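Seven hundred characters, give or take a lid

In August I told Joelle Jaber that I was going to learn calligraphy, mostly to get her to stop asking what I did with my evenings. Joelle has a long memory. She turned up a few days later with a flyer for a beginners' class at Otura, the stationery place by the bus depot, and it had my name already filled in on the form. So I went.

What I know now is that calligraphy is a hobby in which you own furniture for your brushes.

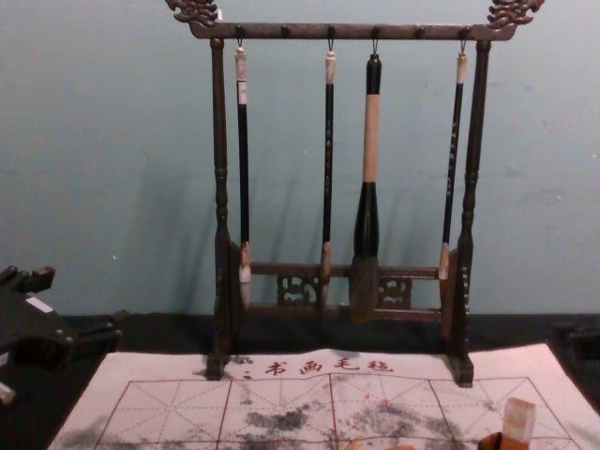
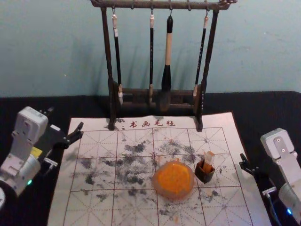
The brush rack on its black table, with all four residents hanging up.

I did not need the rack. I want that on the record. Tala Qudah, who teaches the class, told us on the first evening that a jar would do for storage provided the brushes were completely dry, and that a wet brush should hang with its tip down so the water doesn't creep up into the glue. I heard the second half of that very clearly. By the end of the week I had a dark wood gate with turned posts and scrollwork on the ends of the crossbar, like the entrance to a temple for extremely thin people. It has six pegs. I have four brushes. You can see where this is going, and so can my bank.

About the brushes. The slim ones do all the work. One is for small characters, one is for medium characters, and one is for when I have forgotten to rinse the other two. The fat one in the third spot is for writing very large things on very large paper, and I bought it because it looked like it could paint a fence. I've used it twice. The first time I wrote "big," which is three strokes, and it took up more room than my lunch. Tala looked at it for a while and asked whether I had considered holding the brush upright.

The mat was the sensible purchase. It's off-white, printed with red squares, each with dashed guide lines through it so you can tell exactly how far off center you are. You write with plain water, the marks come up dark, and then they dry and fade and you start again. This suits me. I've had 40 minutes of dreadful work vanish while I was making tea. The label along the top says it's a felt for calligraphy and painting, and on a bad night I lean toward the painting interpretation. From across the room my practice looks like a cow.

There's a routine of sorts. I practice for an hour most nights, or 90 minutes if there's nothing on. I start with horizontals, because the horizontal stroke is one line and should be simple, and it has a beginning, a middle and an end that all want different things from your wrist. Then verticals. Then the dot, which I had assumed was a dot. After that I let myself do a few actual characters from the Jernstead workbook, which has 700 of them in order of difficulty. I'm on page 2. To be fair to me, page 1 was the introduction.

Joelle asked if I'd write something for her hallway. I said yes before I'd thought about paper, or ink, or Joelle's hallway, which is painted the color of a traffic cone. She wants "peace." I've been practicing it in water all week and so far I've got the left side looking calm and the right side looking like it's waiting for a phone call.

Next on the list is real ink. Tala recommends a bottle over grinding your own for the first year, and says to keep it well away from the felt, the wall, your sleeves and anything borrowed. I've also been looking at ink stones, purely to see what they weigh. Otura has one with a carved lid, and I've asked them to hold it until Friday's paycheck clears.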